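I keep reading that the way to stop grazing at work is to put the snacks in a nice box. Samira Haddadin has a whole chapter on it in the decluttering book everyone at Gekstead passed around in October. Give the treats a home, she writes, and you'll treat them with respect.

I have doubts. I've now lived with display boxes at two jobs and I have never seen anyone respect one. What they do is turn a cupboard full of cookies you'd forgotten about into a little store where everything is free. The front is cut low so you can see what's in there. Stores do that to sell more! Why would it work the other way on my desk at 3 p.m.?

Lina Bitar, who sits across from me, swears by hers. She says she went from 8 packs a week down to "a couple," and I'd believe it more if she had written any of it down. She also spent 15 dollars on a box from Mansour, when the carton the snacks came in was free and had a lid. The lid matters, I think. A lid is 80 percent of willpower.

My other complaint is the slant. Packs never stand up straight in these things. They lean, one behind the other, and as soon as you take the front one the next slides down looking available.
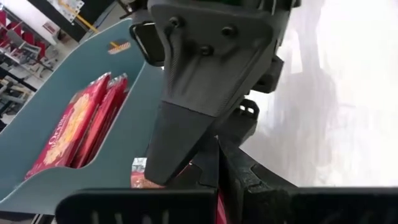

Red Oreo packs in a teal-blue box, leaning as usual.

I'll grant that the color is cheerful, and the curved opening is easier on the knuckles than the square kind we had at Brarus. If you're stocking a counter for guests, fine, buy one. For your own desk I'd still go with a high shelf and a boring carton with the flaps folded shut. Mine is on top of the filing cabinet and I need a chair to reach it.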